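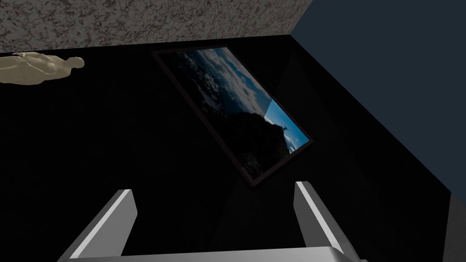

Figure 2. Computer rendering: a wide black surface with very little variation in shading.

Preparing a display panel in matte black

These instructions apply to staff and exhibitors who finish their own display panels for the Tillman Gallery at Gerkport. Panels that do not meet the standard will be returned for refinishing at the exhibitor's cost.

Before you begin
Book the finishing room through the front office. Bookings close at 2 p.m. on the day before use. The primer and topcoat are supplied; rollers, trays and respirators are not.

Preparing the panel
Fill all screw holes and allow the filler to cure overnight. Sand the face with 180-grit paper, then with 240-grit, working in the direction of the grain. Remove dust with a vacuum and a tack cloth. Household rags leave lint that will show under a dark colour.

Applying the finish
Apply one coat of grey primer and leave it for up to 11 hours, depending on humidity. Sand lightly. Apply two coats of the matte black with a short-nap roller, keeping a wet edge and finishing each pass in the same direction. Do not return to an area that has started to dry – the overlap will show as a shiny band once the lights are on.

Inspection
View the panel from a low angle under a single lamp. Streaks, roller marks and patches of uneven sheen should be sanded back and the whole face recoated. Spot repairs are not accepted.

Leftover topcoat is to be resealed, labelled with the month of opening and returned to the flammables cabinet. Enquiries about colour matching should be directed to Duarte Aguiar, Exhibition Services.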